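The Nurnden Ferry

My aunt left me a boat. Well, half a boat. The other half went to Melaniia Kravets, who I had met exactly once, at a wedding, where she told me my shoes were wrong for grass (they were).

So there I was in February, standing on the dock at Nurnden in a borrowed parka, waiting for a woman I barely knew so we could look at a ferry neither of us could drive. The Cumari. Built to carry 19 passengers across the narrow part of the lake, three trips a day, and she'd been doing it since before I was born. My aunt ran her until her knees quit. After that she mostly sat in the ticket shed with the heater on and sold tickets to people who had already crossed.

"You're Cempaka," said Melaniia, coming up behind me with two coffees. "Cempaka Pasaribu. You look like her from the back."

I didn't know if that was nice or not! I took the coffee.

We went aboard. It smelled like diesel and oranges. My aunt ate oranges all day long and threw the peels in a coffee can by the wheel, and the can was still there, and I had to go look at the lake for a minute. Melaniia let me. She went around opening lockers and saying numbers under her breath.

"Melnychuk will give us 2000 for it," she said when I came back.

"For the engine?"

"For the whole thing."

Melnychuk owned the marina across the water at Greltum, and he'd wanted our landing for years. He didn't want the boat at all. He'd probably park it on his lawn and grow petunias in it.

I said I needed to think. Melaniia said what's to think about, you live in an apartment, I have a bad back, who's going to run a ferry? And I said I don't know, somebody, and she laughed, and then she sat down on one of the benches and stopped laughing, and that's when she told me about the winter she was broke. She'd had a baby and no car and a job in Greltum, and my aunt took her over and back every single day and never once punched her ticket. "I kept the ticket," she said. She had it in her wallet, behind her license, soft as cloth.

I'd been so sure she was in the will by some kind of mistake. I had even called the lawyer about it, which I did not mention.
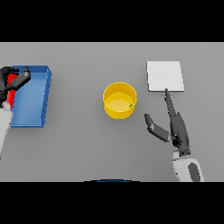

We sat there until the coffee was gone. Then Melaniia said, pretty casually, that she had 300 dollars saved for a new washing machine, and what did I think a captain's course cost? I said more than that. She said fine, how much did I have? I had a little, put away for a trip I kept not taking, and I told her so, and she nodded like I'd handed in my homework.

"My back's not that bad," she said.

"I get seasick," I said.

"It's a lake."

"I get lakesick, then."

She thought that was very funny, much funnier than it was, and she was still wheezing about it when she called Melnychuk and put him on speaker. He asked if we'd come to our senses. Melaniia looked over at me with her eyebrows way up. I had the coffee can in my lap by then, I'd been holding it for a while, and a bit of dried peel had stuck to my glove.

"Mr. Melnychuk," I said, "do you know anybody who could teach two women to drive a boat?"

There was a long quiet on the line. A gull walked across the roof. Then he sighed and asked us what time we got up in the morning.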